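How to Clean and Care for a Terrazzo Countertop

When we moved into the house on Arkesgate, the kitchen came with a white terrazzo counter that I fell for the minute I saw it, and I proceeded to treat it badly for most of a year. I wiped it with vinegar. I left half a lemon face down on it overnight (there is still a dull little moon by the stove, and I say good morning to it). So please take what follows as advice from somebody who has made the mistakes already and would love to save you a few of them!

Before you start, find out what kind of terrazzo you have. The older sort is stone chips set in cement, and it drinks up spills if it isn't sealed. The newer sort is often set in resin, and it shrugs off most spills but doesn't care for heat. If you have no idea which is yours, ask whoever put it in, or treat it as cement to be on the safe side. My neighbor Regula Rainer has the resin kind and gets away with murder, and I try not to be jealous.

What you'll need

Two soft cloths, one for washing and one for drying
A bowl of warm water
A pH-neutral dish soap or stone cleaner
Baking soda, for stains
A plastic scraper or an old store card

Everyday cleaning

Start by clearing everything off, and I do mean everything, toaster and fruit bowl included. Brush the crumbs into your hand or a dustpan first. A stray grain of salt or grit dragged under a cloth can scratch the polish, and those tiny scratches add up over the years.

Put a small squirt of soap in the warm water, wring the cloth out well, and wipe in long strokes from the back of the counter toward you. Rinse the cloth and go over it again with plain water. Soap left behind dries to a film, and for months I thought my counter was wearing out when all it needed was a proper rinse – I felt so silly.

Then dry it. I know, it's an extra step and supper is waiting, but drying is what gives you the shine.

Stains and stuck-on bits

For anything crusty, lay a warm wet cloth over it and go have a cup of coffee. After that it should lift with the plastic scraper held nice and flat. For a coffee or tea mark, mix baking soda with a little water until it's like thick yogurt, spread it on, cover it with plastic wrap and leave it overnight. Wipe it off gently in the morning and rinse well. Test it on a hidden corner first, and don't scrub with it.

Keep vinegar, lemon, bleach and scouring powder away from the counter altogether. Set hot pans on a trivet, whatever kind you have.

Checking the seal

Every May I drip a spoonful of water on the counter and wait 30 minutes. If it leaves a dark spot, it's time for a fresh coat of sealer, put on just as the bottle says. If it's still beading up, I leave well enough alone and go out to the garden.

The last thing I do after any cleaning is look for streaks, and the trick is to let your lights help you. Bend down a little until you catch the reflection of the overhead light in the surface, then move along the counter and watch how it changes. Terrazzo with plenty of small gray and beige chips in a creamy white ground can hide a smear beautifully when you look straight down at it, but a bright white patch of reflected light like this one gives you something to judge the polish by. Wherever the shine turns cloudy, go back with a barely damp cloth, dry it again, and give the straight front edge a wipe while you're down there.

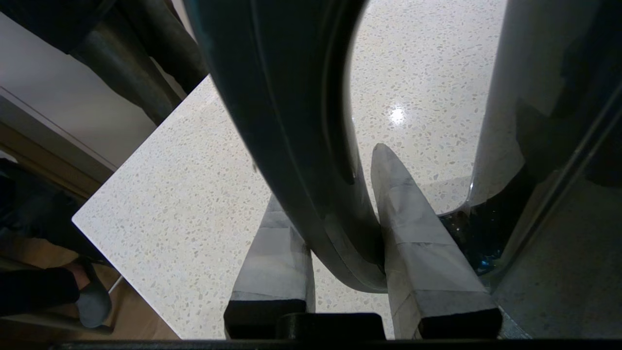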